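Household Textile Care, Unit 5: Folding and Preparing Knit Garments
Course handout. Brunico Center for Adult and Vocational Education
Prepared by Bianka Fodor; laundry practice sessions led by Ademir Batista
Revised 2025-06-27

Purpose of the Unit

This unit covers the handling of knit garments between drying and storage. Students who completed Unit 4 will already have worked with woven items such as pillowcases, dish towels and table linen. Knits require a different hand. A woven cloth holds a crease where it is pressed, while a knit tends to relax, roll at a cut edge and stretch under its own weight when lifted from one point. The practical assessment in July will include both types.

Reading for this unit is the chapter on knitted fabrics in the course packet, together with the care label chart distributed in the first session. Students who no longer have the chart may request another from the office.

Terms Used in This Handout

Face: the side of the fabric intended to be seen when the garment is worn.

Back: the reverse side. On a plain jersey knit, the face shows small vertical columns and the back shows short horizontal loops.

Grain: the direction of the columns of stitches. A shirt folded off grain will hang with a twist after storage.

Rim: the rounded edge formed where fabric is doubled over. A rim is left soft in knits and is not pressed flat.

Snag: a loop or length of yarn pulled out of the fabric surface. A snag is still part of the fabric. A loose thread may be a snag, or it may be the tail of a sewing thread left at a seam. The two are treated differently, as described below.

Preparation of the Work Surface

The surface should be clean, dry and free of rough spots. A plain, light surface is preferred for dark or strongly colored garments, as lint and stray threads are easier to see against it. Rings, bracelets and watches with metal bands are to be removed before handling knits. Sleeves with exposed hook-and-loop closures should be rolled back.

Standard Fold for a Short-Sleeved Shirt

Lay the shirt face down with the neckline away from you. Smooth it from the center outward with the flat of the hand. Do not pull at the hem. Bring one side in toward the center, turn the sleeve back so that it lies within the folded width, and repeat on the other side. The two sides should meet or overlap slightly. Fold the hem up to the neckline in two stages and turn the shirt over.

Mr. Batista will demonstrate an alternative fold in which the shirt stands upright in a drawer. Either method is accepted at assessment, provided that the student uses the same one for all 3 garments.

Correcting a Poor Fold

If a sleeve has slipped out of the folded width, open the garment to the previous stage and begin again from there. Pulling the sleeve through from outside distorts the armhole seam. Bunched cloth between layers should be released by lifting the upper layer, smoothing the lower one and setting the upper layer down again.

Record Sheet

Each student will complete one record sheet per session, listing the garment type, fiber content as given on the label, method of fold and any defects found. Sheets are returned to Arturo Sanna at the end of the session. Unsigned sheets are not counted toward the practical grade.

Inspection Before Storage

Inspection is carried out by eye and by touch, beginning at the seams and proceeding to the folded edges, where defects are often most visible. An edge seen from a low angle will show irregularities that are easily missed from directly overhead. On the red cloth, a tiny thread stands up in a small loop near the right end of the folded top edge, and a thread of this kind should be entered on the record sheet before any attempt is made to remove it. Examine its base. A sewing tail may be trimmed close to the seam with small scissors. A snag must never be cut; it is drawn through to the back of the fabric with a fine needle or snag tool, and the surrounding stitches are then eased gently along the grain.
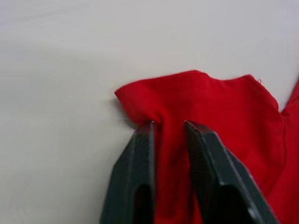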